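Übung 2: Schieber, Anzeige, Messfeld

Kurz vorweg, weil ich nach der letzten Stunde mehrfach gefragt wurde: Ja, wir arbeiten wieder mit dem Board, und nein, ihr müsst die Buchsen nicht auswendig lernen! Schaut euch vor dem Termin einfach in Ruhe an, wo was sitzt, dann geht am Tisch alles viel schneller.
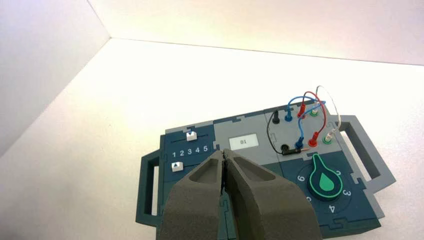
Foto: Myroslav Sydorenko / Kursarchiv Aradstead

Ich fange immer links an, beim Schieberfeld. Die Zahlenreihe 1 bis 5 liegt zwischen den beiden Bahnen, und auf jeder Bahn läuft ein eigener weißer Schieber. Achtet auf die kleinen Dreiecke: Beim oberen zeigt die Spitze nach unten, beim unteren nach oben, also beide Male zu den Zahlen hin. Bitte schreibt immer dazu, welchen Schieber ihr meint (ich rate beim Korrigieren ungern). Was auf der Anzeige in der Mitte steht, hier „B1“, kommt wörtlich ins Protokoll.

Rechts wird es bunt. Im Messfeld gibt es Schwarz, Blau, Rot, Grün und Weiß, und „der rote Stecker“ reicht als Angabe leider nicht, davon gibt es dort mehr als einen. Schreibt lieber „rot, obere Reihe“ oder „rot, weiter unten“.

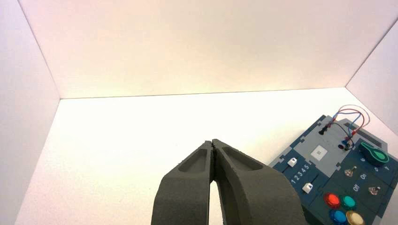
Abb. 2: Rote und blaue Messleitungen, davor die schwarze Prüfspitze

Die Leitungen machen gern große Bögen. Verfolgt jede mit dem Finger von einem Ende zum anderen, bevor ihr etwas umsteckt!

Protokolle bis 16 Uhr an Nadiia Tymoshchuk, höchstens 2 Seiten.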